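About Us

Welcome, and thank you for stopping by! Plorna is a small housekeeping school on the upper floor of the old Gilmartin building in Irkow, and we have been teaching people to look after floors, kitchens and closets since a wet June when our founder, Caoimhe Heffernan, got tired of explaining over the phone how to sweep a hallway. She put out four chairs and a pot of tea, and the chairs filled up. We have moved once since then, and we still have the teapot.

People are sometimes surprised that our first lesson is sweeping. They come hoping for stain removal or folding fitted sheets (we do get there, we promise), and we hand them a broom and a long-handled dustpan and ask them to take their time. A hard, shiny floor is a wonderful teacher. Marble shows you every scrap, and small bits love to skate away from a hurried broom.

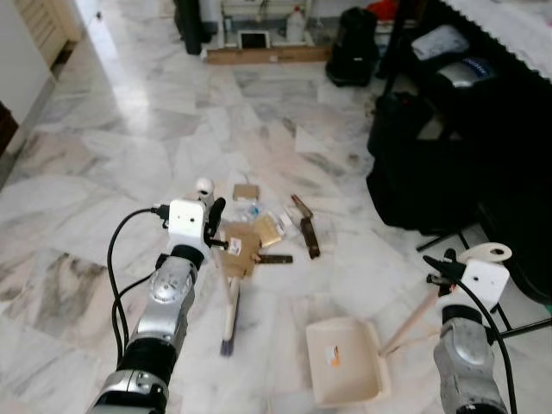
Photo: Plorna School, Irkow

We like a mixed pile for practice – torn cardboard, bits of clear wrapper, a thin strip of paper – the sort of thing that ends up on the floor after you open a parcel. Each piece wants something a little different. Cardboard goes along willingly if you push it from behind. Wrapper is flighty, so keep the bristles low and the strokes short. Set the pan flat, bring the broom to it, and then go back for the stragglers. We say "go back for the stragglers" so often that one of our classes had it printed on a tea towel, and we were very touched.

The long handle on the dustpan matters more than you might think, especially for those of us whose knees have opinions. You can stand up straight and hold the pan steady while the other hand works the broom.

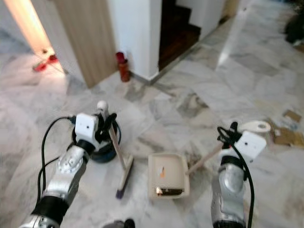
Broom and long-handled dustpan on the marble floor.

The beginners' course runs for three weeks, and the fee is 40 a person, tea included. Our weekend family program, Funport, is for children and the grown-ups who came with them, and it is every bit as noisy as it sounds! Last year 116 people finished one course or the other, and we hope a good many of them are still hanging up their brooms by the handle with the bristles off the floor.

If you would like to join us, come up the stairs and knock, or leave a note below.

Comments

marta_b: Took the beginners' course with my sister. I still hear "short strokes" in my head every time I open a package.

Dell R.: Do you have a class on grout? Our kitchen is in a sorry state.

Plorna School: Hi Dell, yes, it's in week three. Bring an old toothbrush!

Joanie: My son asks when Funport starts up again. He has been sweeping the porch for practice.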